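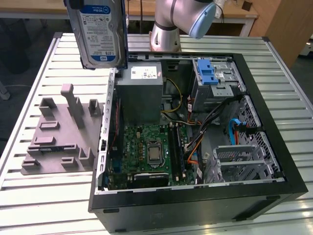 ¿Cada cuánto conviene hacer copia de las fotos de casa?
Una vez al mes, y siempre después de un viaje.

Empecé en abril, con casi 2,000 fotos repartidas en 14 carpetas. Las de mi perra Hera estaban repetidas en tres sitios. Duván Puma me recomendó ordenar primero por año y luego por lugar, y así lo hice. Borré 111 duplicadas en una tarde.

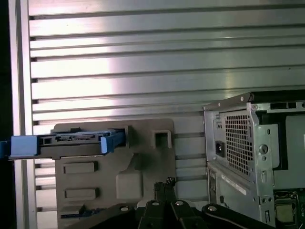

Lo que queda pendiente

Me faltan las escaneadas de mi abuela. Son 300 y casi ninguna tiene fecha. Voy a preguntarle a mi tía por los nombres.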